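Search this wiki Go

Crawling peg

A crawling peg is an exchange rate arrangement in which a currency is tied to another currency, or to a basket of currencies, at a rate that is changed often and in small steps. It sits between a fixed peg, where the rate is meant to stay put, and a managed float, where the central bank buys and sells without promising any particular rate.

Share 22 Comments 11

How it works

The central bank announces a central rate, called the parity, and usually a narrow band on either side of it. Commercial banks and dealers may trade freely inside the band. If the market rate reaches the weak edge, the central bank sells foreign currency from its reserves and buys its own. At the strong edge it does the reverse.

The parity is then moved on a set schedule, which may be daily, weekly or monthly. Each move is small enough that holding the currency for a short time carries little risk of a sudden loss. Over a year the moves can still add up to a large change.

Passive and active crawls

In a passive crawl, the parity is adjusted after the fact to make up for the gap between inflation at home and inflation among trading partners. The aim is to keep exporters' prices competitive. The drawback is that past inflation is carried forward into import prices.

In an active crawl, the rate of movement is announced ahead of time and is normally set below current inflation. It is used as an anchor for wages and prices. If inflation does not slow as planned, the currency becomes overvalued and reserves may come under pressure.

Worked case

The Clundville teaching model, used in introductory trade courses, sets a starting parity of 298 units of home currency to one US dollar. The parity is lowered in value by one unit at the end of every month, beginning in January. After 11 adjustments the parity stands at 309. A merchant owing 826 dollars would pay 246,148 units at the starting rate and 255,234 units at the later one, a difference of 9,086. Because the schedule is known, the merchant can include this cost in a quote.

Forward rates

Where a crawl is believed, forward rates tend to follow the announced path. A forward rate well outside that path suggests dealers expect the schedule to be dropped. Interest rates at home must also be high enough to offset the expected loss in value, or savers will favour foreign currency.
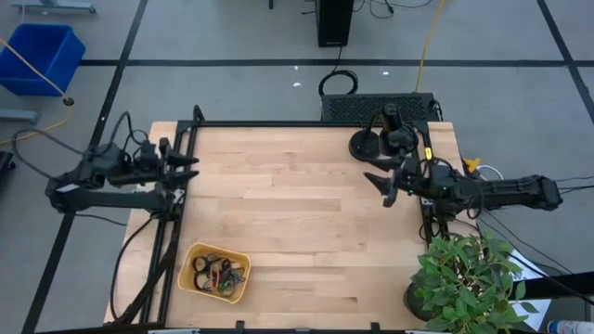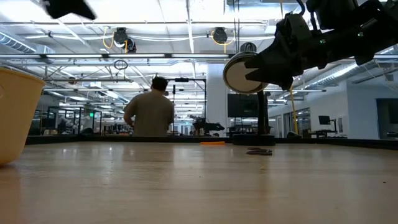
Ending a crawl

Countries leave a crawling peg in several ways. The band may be widened in stages until the edges no longer matter, or the crawl may be slowed to zero, leaving a fixed peg. A forced exit usually follows a long fall in reserves and often brings a sharp drop in the currency.

See also: Currency board, Managed float, Purchasing power parity

Comments 11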